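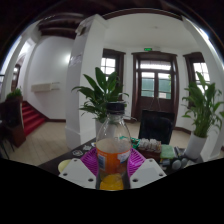 Home Diary Photos Older entries Contact

December, half past 4 in the afternoon

Dark already. I spent most of the day on the desk, which had got to the stage where I was eating lunch on my knees. Bottles first. The one with the orange label and the black cap I put to one side, as I never know with those whether the cap goes in with the plastic or not. Foddale used to want them off. Tratdale wants them on, or did when I moved here, and the leaflet has gone missing. I'll ask Anahera, she keeps hers on the fridge.

Stickers next. There is an oval black and white one and a small white one with yellow and blue on it, and another whitish one I can't place. I thought of putting them on the lid of the sewing tin but the lid is already full. They can go in an envelope for now.

The reddish-brown box is still being used as a shelf, with packets piled on top of it. I meant to go through those today and didn't. The teal-green stuff next to it needs a home as well. Urszula says anything that hasn't been moved in a year should go, but she said that about the fish kettle and then borrowed it twice.

Stopped at 2 for soup. Edwards rang while it was heating to say the shelf brackets are in, 80 pence more than he quoted, and could I fetch them before he shuts for Christmas. I said I would. The shelf was supposed to be up in October. Once it is, the box can come off the desk and I'll have somewhere to put my elbows.

Aro was sick on the landing again, only a little. I think he is eating too fast. Have moved his bowl to the back door, where it's draughty and he doesn't hang about.

Wrote 16 cards this evening before the pen gave out. Still to do are the cousins, the dentist's – no, they didn't send one last year – and Mrs Bell's old address, if I can find the new one. Need second class stamps.

To bed early. The desk is better than it was. Packets tomorrow, if the rain keeps up, and brackets if it doesn't.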